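Capstone sorting cell: dropping packets at the bin rim
Club forum > Builds and Controls

mostov_b
14 Dec 2025
Hattar team, sorting task for the February demo. Three blue bins: packets, masks, and one for mixed medical items. Masks are fine. Flat sealed packets are not. The grasp holds through the lift, then the packet tilts and we lose some on the way to the bin. Log so far: 462 attempts, 80 drops, nearly all of them packets. Speed is capped at 50 percent.

Cell during a packet move, cardboard still on the extrusion table:

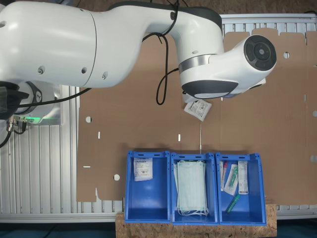

Reply 1
stindcombe
Your packet is hanging at an angle below the gripper, so I'd look at grasp point before speed. Pick closer to the center of mass. Also tie that cable down. The loop between elbow and wrist will catch something on a wide move.

Reply 2
brusetero
Disagree on grasp point. A limp packet tilts wherever you pinch it. Lower the acceleration limit and leave the speed alone — the drops are probably at the start of the transfer. Did you log where they happen?

Reply 3
mostov_b
Only for the last 184 attempts. Most are in the first third of the move. Cable noted.

Reply 4
stindcombe
That fits acceleration, but a bad pinch would fail there too. Change one thing at a time.

Reply 5
Hanan Issa
Run acceleration first, it's a single parameter. Same packets, same start pose, 50 attempts per setting. Post the raw log with the joint limits included.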